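Reducing Standing Time at Shared Serving Tables: A Layout Study
Teemu Mäkelä, Department of Applied Ergonomics, Andeneck

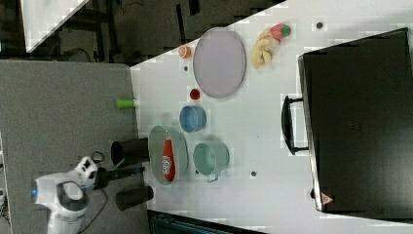

Figure 1. White tabletop with teal tray, squeeze bottle, pot, bowl and lavender plate.

1. Background

The Plerkell dining hall serves lunch to students from two adjoining buildings. Food is collected at a counter and finished at a shared side table, where diners add sauce, bread and cutlery. Complaints collected by the student office in September concerned the side table far more often than the counter. The usual wording was that people "get stuck" there.

Earlier course work by the Ortuño group treated the hall as a single queue and recommended a second cash register. The register was installed, and the line at the side table grew longer. The present report looks at the side table only and asks whether the order of items on it affects how long a diner stands there.

2. Method

Two layouts were compared. Layout A was the existing one, with cutlery at the entry end, sauces in the middle and bread at the far end. In Layout B the sauces were moved to the far end and duplicated on both long sides of the table, so that diners could approach from either direction. Cutlery and bread kept their relative order.

Standing time was measured from the moment a diner set a tray down or stopped walking until the diner left the table edge. Times were taken by hand with a stopwatch from a seat near the window. Each layout was observed over 16 lunch periods. Diners who only passed the table without stopping were left out. In total, 600 diners were timed, divided equally between the layouts.

No personal data were recorded. Group size was noted where it was clear that people had arrived together.

3. Results

Median standing time was lower under Layout B by 7 seconds. The difference was largest in the first half of the lunch period, when the counter releases diners in bursts. Late in the period, when the table was seldom occupied by more than one person, the two layouts gave nearly the same times.

Groups behaved differently from single diners. Members of a group tended to wait for each other at the sauces, and in Layout A this blocked access to the bread. In Layout B the waiting moved to the far end, where there is open floor.

Spills were not measured. Kitchen staff reported more wiping at the far end under Layout B, which is consistent with the duplicated sauces.

4. Sources of error

A single observer took all times, and reaction delay was not corrected for. The layouts were tested one after the other, so a change in menu or weather could account for part of the difference. Soup days were slower under both layouts and were not spread evenly between them.

The Grastutmont formula for service points was considered as a model but assumes that each diner visits every item once. Many diners went back for a second sauce, and the formula was dropped.

5. Recommendation

Layout B should be kept for the rest of the term, with the bread moved one table section closer to the entry. A repeat with two observers and alternating layouts would be needed before the same change is made in other halls.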